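How to Fold Towels and Flat Linens So They Stay Folded

Posted August 24, 2020 in Laundry

There are a lot of folding methods on the internet and most of them are sold with a promise. Your closet will double in size. Your mornings will be calmer. I have tried a fair number of these over the years and I don't believe much of it. A folded towel is a towel that takes up less shelf. Still, some ways of folding hold up better than others, and you can learn a decent one in a few minutes.

Before you start

Make sure everything is fully dry. Damp thick hems are the main cause of that stale smell people blame on their detergent. Check the hem and the corners with the back of your hand, and if they feel cool, give them more time.

You need a flat surface at waist height. A bed works, but it's soft and too low, and your back will complain before the basket is done. You do not need a folding board. I bought the Vostevis one in July and used it for a week. It makes nice shirts. For towels it's too small, and the hinge pops out if you look at it wrong.

Bath towels, in thirds

1. Lay the towel flat with a long side facing you. Smooth it out from the middle.
2. Fold the left third over, then the right third on top of it.
3. Pinch the folded edge and pull lightly to square it up. If the edges don't line up now, they won't line up later.
4. Turn it so a short end faces you and fold it in half.
5. Fold in half again, or in thirds if your shelf is shallow.
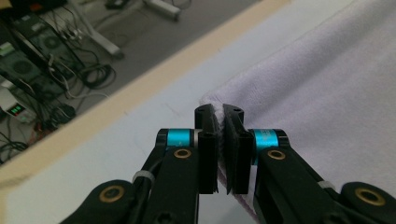
Step 3: lavender towel, pinched at the fold.

Store it with the rounded fold facing out. The hotel look is a side effect. The useful part is that you can grab one towel without dragging the next one with it.

What about rolling? Fans say it saves space. My shelf is 54 inches wide and I tried it both ways with the same stack. Rolled towels looked pleasant and left gaps between them. For a gym bag or a deep basket, roll away. On a shelf I'd skip it.

Flat sheets and tablecloths

Thin fabric is harder than terry. It slides, and every small mistake shows. Most guides tell you to hold it up by the corners with your arms wide, which is fine if you are seven feet tall.

1. Spread as much of the fabric on the surface as will fit and let the rest hang off the far side.
2. Bring the two nearest corners to the two farthest ones.
3. Run your forearm across the cloth to push the air out. Hands leave little ridges.
4. Fold in half the same way again, then into thirds from the short side.
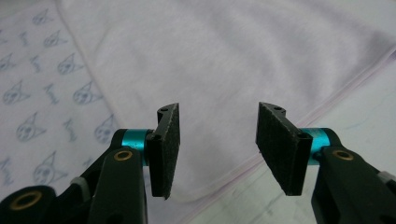

Plain white fabric, the kind that shows every crease.

If you iron tablecloths, iron before step 4 and leave the last folds unpressed. Sharp creases down the middle of a table are hard to get rid of.

Things I would not buy

Linen sprays that claim to "lock in" a fold. I tested the Gristora one on one pillowcase and left its twin alone. After 4 days in the closet I couldn't tell which was which, except that one smelled like a candle store.

Shelf dividers are a maybe. The Matlala wire ones do stop a tall stack from leaning – but so does making two shorter stacks.

How long does it take?

Slow at first, then quick. If a method still annoys you after a month of laundry, go back to whatever you did before. The towels will dry you just the same.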